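Kustex Reading Room Renewal
Progress report to the Brenel Fund
Reporting period ending October

1. Summary

Work on the shared study and reading room at the Kurkimach site has continued in line with the approved plan. The clearing stage is complete, and sorting of the shelved material is well advanced. No change to the total grant is requested.

2. Sorting of shelved material

The long shelf had not been reviewed in 8 years and held books, binders, folders and papers from several departments. Each item is now assigned to one of three groups: keep, return to department, or recycle. Around 50 items have been returned so far. The remaining material is still tightly packed - staff are working from one end to the other so that the room can stay open during the day.

3. Desks and general tidying

Drink containers left at the desks were the most frequent complaint in the user survey. Under the revised room rules, bottles are removed at the close of each day and sorted for recycling. Clear plastic bottles are collected separately from their caps and labels, as the site's waste contractor, Ngui, requires.

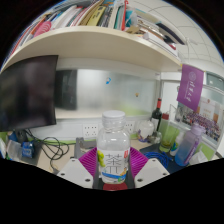 Plastic tea bottle with wraparound label; shelved books and binders behind.

The new routine takes staff 20 minutes each evening, which is within the time allowed in the plan. A collection point for bottles will be placed near the door once the order has been approved.

4. Spending

Spending to date is within budget under all headings. The line for storage boxes is slightly underspent - fewer were needed than estimated - and we ask permission to move the balance to shelf labels and dividers.

5. Next period

- Finish sorting the long shelf and the loose papers
- Fit dividers and label each section
- Issue the room rules to all 9 departments
- Repeat the user survey

A list of returned items is available from the Kustex site office on request.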